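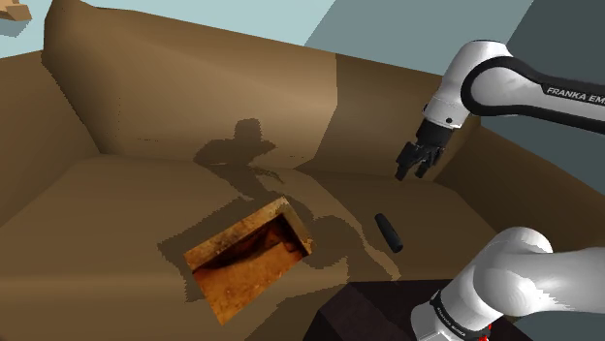

Computergrafik: weißer Roboterarm mit schwarzem Greifer über einem kleinen dunklen Zylinder

Teilnehmende gesucht: Schreibwerkstatt für technische Übersetzung, Juni 2022

Das Übersetzungsbüro Vollance sucht 12 Teilnehmerinnen und Teilnehmer für eine Werkstatt zum Übersetzen von Bedienungsanleitungen und Wartungsunterlagen. Gearbeitet wird aus dem Englischen und dem Rumänischen ins Deutsche. Die Werkstatt dauert zwei Wochen und findet im Juni in unseren Büroräumen statt. Eine Teilnahme aus der Ferne ist nicht möglich.

Worum es geht

Anleitungen werden oft unter Zeitdruck übersetzt und selten von jemandem gelesen, der das Gerät kennt. Wir arbeiten deshalb an vollständigen Texten, von der Terminologieliste bis zur Druckfahne. Behandelt werden unter anderem Warnhinweise, Stücklisten, Querverweise und die Frage, wann man einen fehlerhaften Ausgangstext zurückgibt. Jede Person übersetzt in der ersten Woche einen eigenen Text von 20 Normseiten. In der zweiten Woche werden die Texte gegenseitig lektoriert und überarbeitet.

Die Leitung haben Raluca Roman (Rumänisch) und Lutfa Thambiah (Englisch). Bogdan Mocanu gibt an zwei Nachmittagen eine Einführung in die Terminologieverwaltung.

Wen wir suchen

Angesprochen sind Studierende ab dem vierten Semester sowie Berufseinsteiger mit höchstens zwei Jahren Erfahrung. Deutsch sollte auf muttersprachlichem Niveau beherrscht werden, eine der beiden Ausgangssprachen mindestens auf C1. Eine technische Ausbildung ist nicht nötig. Wer bereits mit einem Übersetzungsprogramm arbeitet, bringt bitte den eigenen Rechner mit, sonst stellen wir ein Gerät.

Leistungen

Die Teilnahme ist kostenlos. Alle Teilnehmenden erhalten eine Aufwandsentschädigung von 700 Euro, die nach Abgabe des überarbeiteten Textes ausgezahlt wird. Fahrt und Unterkunft werden nicht übernommen. Auf Wunsch stellen wir eine Bescheinigung für die Hochschule aus.

Bewerbung

Bitte senden Sie uns einen kurzen Lebenslauf, eine Arbeitsprobe von höchstens zwei Seiten mit Ausgangstext und die Angabe der gewünschten Ausgangssprache. Anschreiben und Foto sind nicht erforderlich. Alle Unterlagen bitte in einer einzigen PDF-Datei.

Bewerbungsschluss: 27.02.2022

Fragen zum Ablauf beantwortet Tudor Hodoroagă im Sekretariat, vormittags auch telefonisch. Zusagen verschicken wir per E-Mail.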